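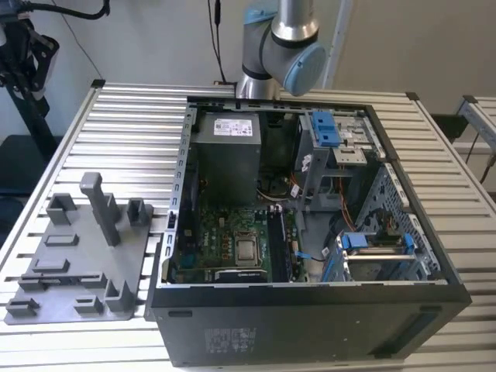 Filed under: Home Office & Hobby Room Safety

Workroom electrical walk-through, with comments
Last updated: August

We put this list together for the shared workroom at Turkdale, and so many people asked for a copy that it seemed kinder to post it where everybody can get at it. Take your time with it, bring a cup of something (kept well away from the bench, please!), and write down whatever bothers you, even if it seems small.

[ ] Wall outlets. Covers whole, no scorch marks, plugs fit snugly.
Comment: The outlet behind the door is loose again. It's taped over until the electrician comes.

[ ] Power strips. One strip per outlet, never one strip into another.
Comment: I know, I know, the cords never quite reach. Ask for a longer one and we'll find it for you.

[ ] Cords. Run a hand along each one, unplugged, and feel for nicks.
Comment: The desk lamp cord failed and the lamp has gone to recycling. It was a dear old lamp.

[ ] Anything opened up for cleaning or repair. Unplugged at the wall, screws in a dish, cover kept nearby. Power supplies stay closed, always.

[ ] Space heater. At least 4 feet from curtains, paper and yarn.
Comment: Passed, once we had moved the yarn.

[ ] Breaker panel. Door opens all the way, labels readable.
Comment: Breaker 413 is still marked "Krūmiņa room," a name only the old-timers know. Relabel it, but leave the old name in brackets, as the floor plans use it too.

[ ] Extinguisher. Needle in the green, pin in place, tag signed.
Comment: Passed. The bracket wants a new screw.

[ ] Smoke alarm. Press and hold until it sounds, and warn the folks next door first.

[ ] Way out. Clear path to both doors, nothing stacked on the step.
Comment: Two Cultport boxes were in the way and have gone to the hall closet.

Finished sheets go in the Ditness folder by the phone. Please leave the loose outlet's line open until the repair is done.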